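Last revised August 23, 2018. Maintained by Raluca Preda. Applies to the Stetico perception node and the Ernon planner.

# Workshop tips: small jewellery

Thin wire, chain and beads give the software more trouble than mugs or cutlery. The tips below cover the table, the depth settings, the grasp planner and the log files, in the order we usually need them.

## Setting out the table

- Wipe the table before a run. Smudges on a white top come back as faint blobs in the segmentation mask, and the tracker will hold on to them.
- Leave a finger's width between pieces. A chain lying against a hoop is merged into one object and the planner will aim for the middle of it.
- Take tissue out of a jewellery box if the box is a target. If it is only background, leave it in and mask the whole box.
- Turn off any lamp that puts a bright patch on the table.

## Depth settings for thin wire

The default hole filter in Stetico removes anything narrower than the smoothing window. A hoop earring is then reported as bare table. Set `hole_fill` to 0 and `min_cluster` to 21, and restart the node; a live reload keeps the old window.

If the ring still drops out, stop relying on depth for it. Take the outline from the colour image, fit an ellipse, and place that ellipse on the table plane. The table plane is stable, so the height error is small. Check the plane fit first by viewing the residuals in Rurier.

Mask the jaws by model, using the current opening. A fixed mask is either too small when the jaws are wide or hides the target when they close.

## Planning the grasp

Ernon picks the centre of the bounding box by default. For a hoop that point is empty space. Switch the target type from `solid` to `ring` and the planner will choose a point on the wire instead, with the jaws closing across it.

Set the approach so that both pads arrive level with the wire. The ribs on the pads help with chain, but a thin wire may settle in a groove and turn. Allow for this by reading the pose again after closing.

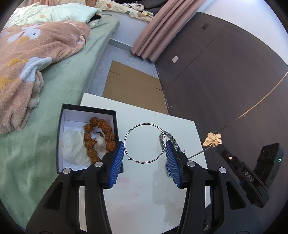 ## Neighbouring pieces

Add every other piece on the table as a keep-out area, including the ones you mean to pick later. Use a padded outline for chain and beads. A plain box around a coiled bracelet wastes a lot of room and often blocks the only good approach.

For a charm on a wire, label the charm and the wire as one item with two parts. Grasp the charm and let the planner treat the wire as a tail that needs clearance.

## Crop the background

Patterned bedding, curtains and dark doors all feed the feature matcher. Crop to the table edge before matching. Without the crop, run 1321 locked on to a printed blanket and the table plane tilted. Run 1409 used the same recording with the crop on and the plane held.

## Logs

- Save the colour image, the mask and the chosen grasp together under the run number.
- Keep the last 100 runs on the local disk and move older ones to the Garrido store.
- Note any change to `min_cluster` in the run header. The node does not write it for you.
- Replay a failed grasp in Rurier at quarter speed before changing a setting. Look at the mask first, then the plane, then the plan.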